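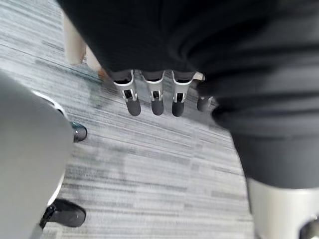 # The Fitcombe Market Crate

A folding crate for people who go to the farmers market for one bunch of parsley and come home with a pumpkin. It sits flat behind a door all week, then opens in two moves on Saturday morning, when two moves is all most of us can manage.

**Load:** 13 kg, or one serious pumpkin and its friends
**Folded depth:** 4 cm
**Colors:** beet, leek, burnt toast
**Made in:** Iltedgate

The base has drain slots, so washed lettuce can drip on your shoes instead of on the bread. There's a removable divider for eggs. Please use it – Teodor Bielecka, who designed the crate, left it out on the first version and had omelets until May.

The handles are wide enough for a gloved hand, and they lock upright so you can hold a coffee in the other one. The crate will not stop you from buying a third jar of pickled plums.

## Care

Hose it down. Dish soap for fish. Not for the dishwasher, whatever Hjalti Mikkelsen tells you at the stall.

## Where to get it

Order here or pick one up at the Prurkier stall, next to the cheese. Spare dividers are sold singly, and orders of 10 crates or more ship free. Beet is out of stock until May.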